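3.2 Collecting the demonstrations

I'll start with the part that took the most time, the basket task. The instruction is short: pick up the large woven basket and stand it on its edge in the wooden dish rack. A person does it without looking. By remote control it's a fussy little job, mostly at the end, when the rim has to go in between the pegs and the basket has to still be standing after the fingers open.

We collected demonstrations in two ways. In the hand-guided condition the operator holds the arm near the wrist and walks it through the motion with gravity compensation on. In the remote condition the operator sits away from the table and drives the arm with Lamarell, our leader-follower interface, which maps a small passive arm onto the real one joint by joint. Jong-dae Jang wrote the first version of Lamarell for a different arm, and some of its odd defaults come from there (the gripper trigger is inverted, for instance, and by March all of us were so used to it that we left it alone). Both conditions save joint positions, gripper opening and camera streams to the same Jaltar log format, so everything downstream can stay blind to how a demonstration was made.
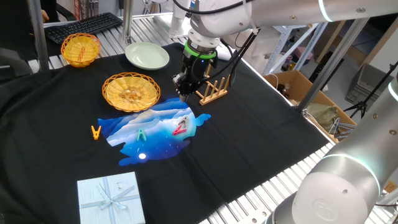
Clutter was a bigger argument in our group than I would have guessed. Myung-ja Ra wanted a bare cloth with only the basket and the rack, so that any difference between the two conditions would be easy to read. I wanted a table that looked lived in, and after some back and forth I got my way. The distractors are ordinary things, and a few of them are chosen to be annoying. There are two yellow baskets, for one, and the policy has to go for the large one even though the small one is the same kind of color. The clothespins are there mostly for the second task, sorting by color, and we left them out during basket trials too: teal and pink-red on the printed night-sky patch, one orange beside it on the black cloth, and another orange one inside the small basket. That last one matters for sorting, as "pick up the orange clothespin" has two right answers on a table like that, and our operators did not agree on which to take. Engelbert Ammann went for the one on the cloth every time. Selina Imhof switched between them depending on where her arm had ended up after the previous trial. We kept both kinds and did not relabel anything.

Altogether we recorded 285 demonstrations of the basket task over both conditions. I threw out 29 of them, mostly for dropped camera streams, plus a handful where the operator gave up partway through and said so. I did not throw out slow ones or ugly ones. If the operator bumped a peg, backed off and tried again, it stayed in, bump and all. Jae-in Seok went through the rejected set a second time without seeing my notes and disagreed with me on 2, and I put those back.

Something I didn't appreciate until I sat down with Lamarell myself is how much the operator leans on the wrist view for the last few centimeters. The outside camera is great for getting over there. Once the basket is near the rack, though, you want to know which pegs the rim is sitting against and how far it is leaning, and for that I watched the wrist stream and nothing else. It takes some getting used to. The view can be tilted a long way from level, so the round basket shows up as a tall oval, and you learn to read how upright it is from the shape of that oval and from whether you can see down into the bowl. Selina says she stopped noticing the tilt within a few trials. I never did - I still turn my head.

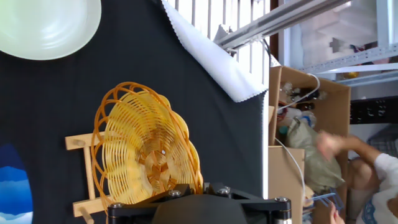 3.3 What counts as placed

We count a placement as good if the basket stays up in the rack with the fingers clear of it and the arm moved back to its start pose. Leaning is fine. Touching the cloth is fine too. We tried a stricter rule at first, with a limit on the lean angle, and dropped it when we saw that the operators' own placements varied so much that the rule was mostly grading them.

The starting layout is set by hand before each trial from a printed card. The cards give positions for the large basket and the rack, and everything else is put down by eye, so the clothespins and the gift box wander a bit from trial to trial. I like this. It's free variation, and it costs less effort than a careful reset would. The cloth itself also shifts, and we pull it straight when somebody is bothered enough to do it.

The second arm is part of the cell and stays on the table for the basket task, where we don't record any actions from it. Its body takes up a good piece of the right side in the outside view, so we trained one extra policy with that region masked out. Section 5.3 has those results.

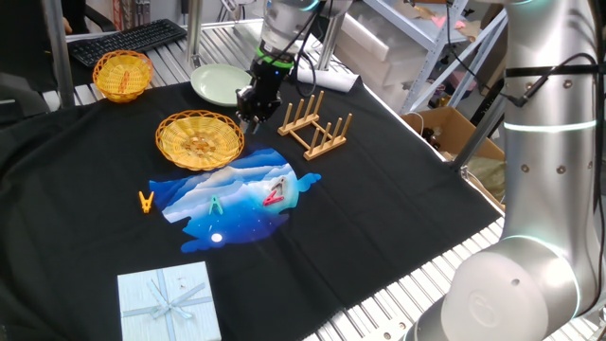 Figure 3. Basket task workspace from the outside camera, with the gripper above the cloth just behind the large basket and the dish rack to its right.

For training we drew 200 demonstrations from the ones we kept, half from each condition, and held the rest back for checking the gripper timing model. All policies use the same Wi encoder with the weights frozen. I did try fine-tuning it, and with this little data the loss curves looked lovely and the arm drove straight past the basket, so frozen it stayed. The Droltport baseline gets the same demonstrations and the same cameras, with its own action head left as we received it.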